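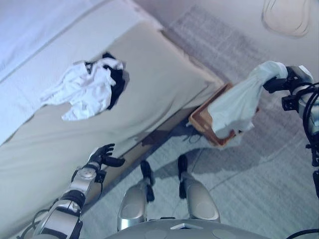
4. Connecting phones and tablets to the Fanport server

This section explains how to connect the mobile phones of your staff to Fanport Small Office, so that they receive mail, calendar and contacts. It supposes that you have finished section 3 and the server can already send and receive mail with your normal mail program on a computer. If it cannot, please do not continue. A problem with mail on the computer will be the same problem on the phone, only more difficult to see.

Text revised by Nilton Cárdenas, 28 July 2018, for server release 4. Readers who still have the release from June will find some menus in a different place.

4.1 What you need

An administrator account on the server. A normal user account can see the Devices page but all the buttons on it are grey.

The name of your server as it is seen from outside, for example mail.yourcompany.com. The internal name will not work when the phone leaves the office.

A valid certificate for that name. The server makes its own certificate during installation, and this is good for testing, but many phones refuse it without saying why.

One free device licence for each phone. The free edition includes licences for 400 devices, so most small companies do not have to think about it. A person with a phone and a tablet uses two licences.

Note: licences are counted when a device is joined, and they are given back only when you remove the device from the list. Switching off the phone does not give back the licence.

4.2 Opening the port

The phones speak to the server on port 1379. In the log and in some of the older windows you will see it written as 1,379, with the comma. It is the same port. When you type it in your router, do not type the comma.

1. Sign in to your router or firewall. Every maker has its own page for this, and we cannot describe all of them.

2. Find the page for port forwarding. It can also be called "virtual server" or "NAT rules".

3. Make a new rule. Protocol is TCP, outside port is 1379, inside port is 1379, and the address is the inside address of your Fanport server.

4. Save the rule. Some routers must be restarted before the rule is working.

5. On the server, open Tools, then Connection Test, and press Test from Outside. The test can take up to one minute.

If the test shows a green mark, go to 4.3. If it shows "No answer", the rule is wrong or your internet provider closes this port. If it shows "Wrong answer", another program is using the port.

Caution: do not put the server in the DMZ of the router to make the test pass. It will pass, but all the other ports of the server will also be open to the internet.

4.3 Making a device policy

A policy is a group of rules which the phone must follow before it can receive mail. You must have at least one. The server comes with a policy with the name Basic, and you can use it as it is, but I recommend to make a copy and change the copy. In this way you can always compare with the original.

1. Open Devices, then Policies.

2. Select Basic and press Duplicate. Give the new policy a short name without spaces or accents. Our examples use the name Cabrera.

3. Open the new policy. In the part Screen Lock, choose the shortest PIN you accept and the time until the phone locks itself.

4. In the part Mail, choose how many days of old mail are sent to the phone. The normal value is seven. A bigger value makes the first synchronisation much slower, and on a mobile connection it can be expensive for the user.

5. In the part Attachments, choose the maximum size. Bigger attachments are shown in the mail with their name, and the user can ask for them one by one.

6. In the part Lost Device, decide if the administrator can erase the whole phone or only the company mail. Please read the caution below before you decide.

7. Press Save, then Publish. A policy that is saved and not published has no effect. This is the most frequent question that we receive by mail.

Caution: if the phones are the property of your staff, choose "Company mail only". Erasing the whole phone also erases private photographs and messages, and there is no way to bring them back. Speak with your staff before you publish the policy. In some countries you need their written permission.

4.4 Joining the first phone

Do the first phone yourself, with your own account. The user needs the Cludora application, which is the mail client for Fanport. The mail program that comes with the phone can also be used, but then the part Lost Device of the policy is limited to whole phone or nothing.

1. On the server, open Devices and press Invite.

2. Choose the user and the policy. The user receives a mail with a code. The code is valid for one day.

3. On the phone, install Cludora and open it. Allow notifications when it asks. If you refuse now, you have to change it later in the settings of the phone and not in the application.

4. Type the mail address of the user, and press Next.

5. Type the outside name of the server. Leave the port field as it is.

6. Type the code. Capital letters and small letters are different. The code never contains the letter O, so if you see a round sign it is always a zero.

7. The phone now shows the rules of the policy. Press Accept. If the phone has no PIN, it will ask to make one.

8. Wait. The contacts arrive first, then the calendar, then the mail. Keep the application open on the screen until the blue line at the top has disappeared.

Note: during step 8 the phone becomes slow. Connect it to Wi-Fi and to the charger if the mailbox is large.

When it is ready, send one mail from the phone to an address outside the company, and answer it. Then make an appointment on the computer and look if it comes to the phone. Only after both tests invite the other users.

4.5 Joining many phones together

You can select more than one user in the Invite window by holding the Ctrl key. Please do not invite the whole company on the same morning. Each first synchronisation is heavy work for the server, and if many run together, even the mail on the computers will be late. A department each day is a good rhythm.

If you keep your users in Flotness, you can also import the list of devices from there. Go to Devices, Import, and choose the exported file. The columns must be in this order: mail address, name, policy. The first line of the file is always ignored, so leave the titles in it. The name of the policy must be written exactly the same as on the server. A line with an unknown policy is not imported and is written to the log.

4.6 If something does not work

"Error 430" on the phone. The code is too old or was already used. Remove the device from the list if it appears there, and send a new invitation. Do not try the same code again, because after several wrong attempts the account is blocked for one hour.

"Certificate not trusted". The phone does not accept the certificate of the server. Check first the date and time of the phone. If they are correct, go back to section 3 and install a certificate from a known authority.

Mail arrives only when the application is opened. The phone is stopping the application to save battery. Open the battery settings of the phone and put Cludora in the list of exceptions. The name of this list is different for each maker.

Contacts appear two times. The user had already copied the contacts by cable or with another account. Switch off the old account in the phone, wait some minutes, and look again before you delete anything by hand. A contact deleted on the phone is also deleted on the server.

The device is in the list but the status is "Waiting". The user has not accepted the policy. Ask him or her to open the application and press Accept.

If your problem is not here, open Tools, then Save Log, and send the file to support with the attention to Orlando Betancur. Please write the model of the phone, the version of its system and the hour when the problem happened. Do not send your administrator password. We do not need it.

Continue with section 5, Shared calendars and meeting rooms.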